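April 11, 2023. Bench notes, sorting cell, budget stuff mostly

Okay, writing this down before I forget what we agreed to. The money for the second cell has to be committed by September, and I'd much prefer we had quotes in hand well before that (last year's scramble was no fun at all).

Conveyor first. Fimesach came back with $900 for the short belt with side rails, freight extra, and Willum want more than that for something I can't tell apart on paper except that the speed controller is included. Custódio reckons we should buy the Fimesach and build our own controller. I love him but I've seen his wiring! I've asked both for a drawing with the mounting hole centres marked, as last time we had to slot every bracket.

Gripper fingers: Bremico sell the spare sets at $143 a pair, or $153 with the softer pads. Ten bucks, just get the soft ones. I'd like two pairs on the shelf at all times. Waiting on a finger in the post is a silly way to lose a week.

Trays are cheap and we keep running short of them, so put down a dozen in mixed colours. Same supplier as before, Cáceres, who only charge for delivery on orders under $80, so tack on cable ties and whatever else until we're over the line.

Parts to sort are the bit I keep underestimating. Push buttons in red, green and yellow are fine for colour work, and the bulbs give us a different shape to grab, but I want more variety before we sign off on a gripper for cell two.

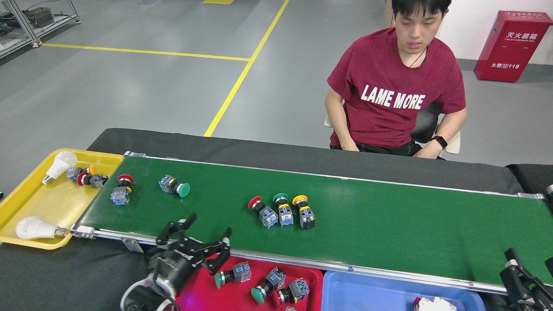
Which brings me back to whether the new cell gets two arms or one. Two is the nicer setup and I'd argue for it, but it eats the spares money and then some. My favourite compromise at the moment is one arm now, with the table and power laid out so a second can go in later without moving the belt. Custódio isn't convinced. He's going to price both versions and we'll have it out over lunch.

Still to do: chase Willum on lead time, measure the doorway, ask if the old table can be reused.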